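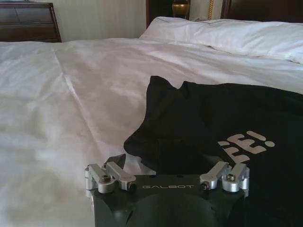 Elmarie Shezi writes that her team loses most of its attempts before the first fold, at the pickup, and asks whether to practice on a bare table until that improves. My answer is to stay on the bed if the bed is where the task will be run. Dimora is judged on bedding, and a table teaches the wrong habits about depth and pressure. Use a table for the first two sessions at most.

Workshop tips for the laundry task, Sorkinel student robotics club
Revised 14 April 2024

Preparing the bed

Pull the duvet flat and smooth it from the middle outward. Small creases are acceptable. A ridge taller than a finger's width is not, and the depth reading will treat it as cloth worth grabbing.

A plain white duvet gives the cleanest outline around dark garments. For white garments, put down a gray or navy sheet. Patterned bedding can wait until the pickup works on plain bedding.

Leave the pillow where it normally goes, at the head, and mark it as a keep-out zone in the planner. Teams that clear it away in practice have to redo their approach paths before the competition.

Bedside lamps should be all on or all off for a full session. Write down which. Amber or colored glass throws a warm patch that shifts the white balance, and half a session recorded under each condition is hard to sort afterward.

Choosing and starting the garment

Start with an adult cotton t-shirt, medium weight. Thin synthetics slide off the fingers. Heavy fleece hides its own layers.

Black shirts are a fair test but a poor first shirt. The folds return very little light, so the inner edges disappear. If a black shirt is all you have, raise the exposure until the cloth shows gray detail and accept that the duvet will wash out.

A printed graphic helps. Even a few visible letters tell you which side is up and how far the cloth has turned. Cracked or faded prints still work if you train on that condition. Do not train on one print only, or the model will look for the print and ignore the hem.

Drop the shirt from waist height for each attempt and leave it as it lands. Arranging it by hand, even slightly, makes the results look better than they are.

The pickup

Aim for a raised fold or peak. Flat cloth should be the second choice, and a loose corner the third – corners are easy to pinch but twist the shirt on the way up.

Open the fingers before the final descent and keep them open until the approach has stopped. Closing while still moving pushes the fold over.

Set the lowest permitted height with the duvet in place. It compresses, so press by hand where the shirt will lie and measure at the compressed level. Siu-fong Huang's team skipped this and picked up duvet and shirt together for most of December.

After closing, lift a hand's width and pause. Check for white between the fingers. If there is any, put everything down, open, and back off before retrying.

Looking after the gripper

Wipe the fingers with a dry lint-free cloth at the start of each session. Lint collects at the pivots first. Use a soft brush there and no oil, which ends up on the shirt.

Check the hex screws with the correct key. A worn key rounds the socket. Finger tight plus a slight turn is enough for the club's practice fingers; for anything else, follow the maker's torque value.

Run a fingertip along the edges that touch fabric. Any burr you can feel will pull a thread. Rogelio Cabrera keeps an old pair of nylon tights in the tool drawer for the same check, and it finds burrs that skin misses.

Keeping the log

Record garment, bedding, lamp state, start pose and result for every attempt. The shared log holds 2,549 attempts, of which 444 have no lamp state and cannot be used for the lighting comparison.

Run 100 attempts before changing a setting, then change one setting only. Failed attempts stay in the log.

Send corrections to Thulani Mkhize. The notes on sleeves and collars are in the next sheet, and the towel notes have been moved to the same place.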